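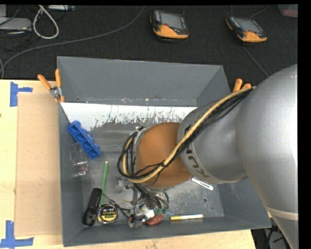 I've been helping my mum clear her house since August and I could do with some advice on getting her books and papers from Runudby to my place without wrecking them. She has lived there for most of her life and kept nearly everything — recipe cuttings, knitting patterns, parish magazines, the lot — plus a wall of hardbacks that my dad collected. My first thought was to put it all in big open-topped bins, the large grey rectangular sort you can stand on a table and fill at a comfortable height, and then slide them straight into the back of the car. My sister thinks this is madness and that I'll never lift one once it's full. She wants proper cardboard boxes with lids. The drive is 208 miles, I'm doing it on a Monday, and I have a bad shoulder, so I'd like to get it right the first time. Has anyone moved a lot of books and loose paper over a long distance? And is there anything I should do about the musty ones before they go in with the rest?
Posted by teacosy_and_toast

Oh, I do feel for you, we did this with my aunt's bungalow and I still find her crossword clippings in odd places. Your sister is right about the lifting, I'm afraid. Books are far heavier than you expect, and a big bin full of hardbacks will sit on the floor and laugh at you. We had roughly the same idea and ended up unpacking the first bin in the hallway and starting again.

Small boxes for books, every time. The ones wine comes in are lovely if your local shop will part with them, as they're strong and just the right size for an armful. Put the heaviest books flat at the bottom and stand the rest upright with their spines against the side, snug but not jammed. Fill any gap at the top with a tea towel or a jumper (you'll be moving those anyway!). I would keep the big bins for the patterns and magazines, but only half fill them, and lay an old sheet over the top in case it rains while you're going back and forth to the car.

For the musty ones, keep them apart from the others. Stand them on end with the pages fanned open a little, in a dry room with a window ajar, and leave them for as many days as you can spare. If you see any fuzzy growth, wrap that book up on its own and think hard about whether you truly want it. I had to let go of a very nice atlas that way and I was cross about it for weeks.

Do go through the papers before you pack them if you have the heart for it. My aunt's premium bond letters were inside a trifle recipe.
Posted by Hedgerow Jam

boxes. don't put them all over the back axle, spread the weight forward and check your tyre pressures before you set off
Posted by m_dale2

I used a firm called Kurnance for ours, as neither of us could face the stairs. They took 1,570 books in one go and charged by the box, so it paid to fill each one properly. I numbered every box on 2 sides and kept a list in a notebook, shelf by shelf, and it made the unpacking almost enjoyable — well, the first evening of it. If your shoulder is bad I'd at least get a price before you decide. They wouldn't take anything without a lid, so the open bins would have been out in any case. Old suitcases with wheels are handy too for the last few armfuls, just don't try to carry them down the steps by the handle like I did.
Posted by Stetsiuk Lane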